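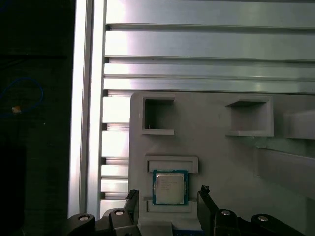 We got to Tillmont just after nine in October drizzle and were signed in by a man who wanted our boots looked at before our passes. There were 18 of us in two groups. Mine did the teaching room first and the stores second, and I have left the stores out of these notes apart from one line at the end.

Debnath rents the upper floor of the building and uses it for one thing, which is getting robots to do computer assembly and repair by showing them how. The job on at the moment is fitting a processor to a motherboard. The processor starts on a ledge on a grey fixture plate, the arm takes it out with a two-finger gripper, carries it across to an open desktop case and puts it in the socket. A person can do the whole thing in a few seconds without thinking much about it. The arm needs a lot longer, even with a good operator driving.

There are two ways of showing it. In the first you take hold of the arm and move it yourself, with the motors slack enough to let you. This was the older method here and they still use it for the big movements, such as getting from the fixture to the case without clipping the side wall. The trouble is that your hands are on the arm, so you lean on it without meaning to, and the last few millimetres are never very good.

The second way is remote control. The operator sits at a desk and holds a handle, called the Suvau, and the arm copies it at a reduced scale. Move your hand a long way and the gripper moves a little. All the fine work is done like this. The operator may look straight at the bench or at the view from the wrist camera, and most of them switch between the two. One told me she uses the bench view to travel and the wrist view to grip, and that new people stare at the wrist view too long and lose track of where the rest of the arm is.

Each attempt is recorded from start to finish, arm positions and camera views together. The good ones are kept for training. So are some of the poor ones, if the operator made a mistake and recovered from it, as the arm needs to have met that too. They had kept 163 from the current round when we visited. I asked how many they would need and was told they would stop when the results stopped getting better.
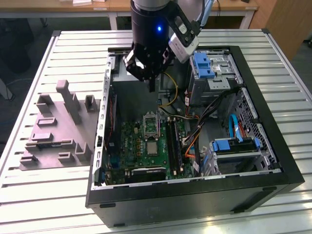 The case is an ordinary desktop with its drives, cables and power supply left in. I had expected a bare board. They did start with a bare board, we were told, and the arm learned it quite quickly, then did badly as soon as there was a case around it. Cables are the main nuisance. They don't lie the same way twice and the gripper has to come down between them. The operators now shift the cables a little between attempts on purpose.

The socket has to be open before the processor goes in, and at present a person does that by hand. Closing it is also done by hand. Both are on the list for next year.

A few of us had a go. I managed to get the gripper either side of the processor on my second try and then closed it too high – the operator took the handle back at that point, politely. Grip is the hard part. There is no feeling through the handle, so you judge it by eye. A new operator trains for 2 weeks before any of their recordings are kept, and nearly 24 attempts in a morning is reckoned a good rate. After that people get tired and it shows in the movements.

We also watched the arm do it alone, using what it had been shown. It picked the processor up cleanly, waited over the socket for longer than I liked, and set it down slightly turned. The second run was fine. They ran it again for the other group after lunch and I heard mixed reports.

Points I noted for our own place at Grullorora:

- The fixture matters as much as the arm. They have redrawn theirs several times so that the part always sits upright and the fingers can get at both sides.
- Keep the lighting the same. Bright metal near the work caused them trouble early on.
- Budget for operators' time. The arm was the cheaper half.
- Ask whether the handle can be set up for left-handed use. Theirs can, but it takes a morning.

The stores tour was mainly racking. Lunch was sandwiches in the downstairs office, and the car park is free if you give them your registration the day before.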